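Our afternoon at the Cerkton open day

Thank you to everyone who came along to Cerkton for the open day, and a special thank you to those who put up with the one-way system round the back of the retail park (the signs have been moved again, and I drove past the entrance twice myself). We had members from Pristel and from the Minja repair evenings, plus a good handful of people who had simply seen the poster in the library and fancied a look, which is always lovely.

Khadija Slaoui met us at the door with name stickers and a very large tin of shortbread, and then took us through to the workshop. Cerkton takes in old office computers from all over the county. The good ones are cleaned up and sent out again to schools and clubs, and the rest are taken to pieces so that the parts can be used. Since January they have had 1,047 machines through the door, and Khadija showed us the shelves where the next lot were waiting.

The main event was the robot arm, which they call Nivon. I had been expecting something the size of a wardrobe, as you see on the news when they visit a car factory, but it is a much more modest affair and hangs down over the work from above. Kohei Amano looks after it, and he was wonderfully patient with us. He talked for a good half hour about why an old computer is such an awkward thing for a robot to deal with. Every maker puts the catches somewhere different, the cables never lie the same way twice, and a person's fingers do a hundred little things that have to be worked out from scratch for a gripper.
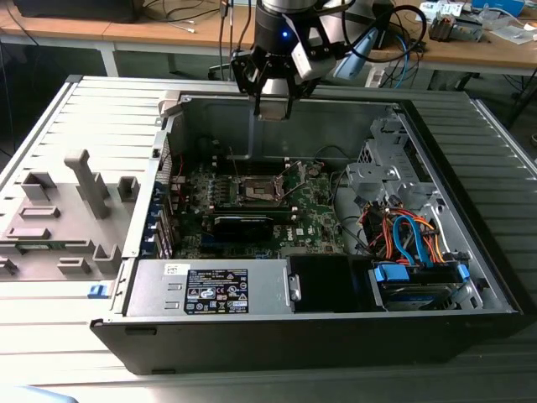

Nivon's gripper over an open Dell tower, with the side panel off and lying next to it.

I was standing next to a gentleman who used to mend telephone exchanges, and between us we managed to name most of what was inside the case, though it took Kohei to put us right about the processor socket. For anyone who has never seen one with the metal bracket lifted and no chip in it, it is a surprisingly delicate-looking thing, and I shall be more careful with mine in future!

There were plenty of questions. Several people wanted to know whether the arm will take over from the people at the benches, and Khadija said no, they have far more computers than hands, and she would like the arm to do the dull bits so that the staff can get on with testing and repairs. Someone else asked about old hard drives and privacy. Every drive is wiped or destroyed before anything leaves the building, and you can ask for a certificate when you drop your machine off.

Tea went on rather longer than planned. The raffle raised 178 pounds towards new tools for the Minja evenings, so well done all of you.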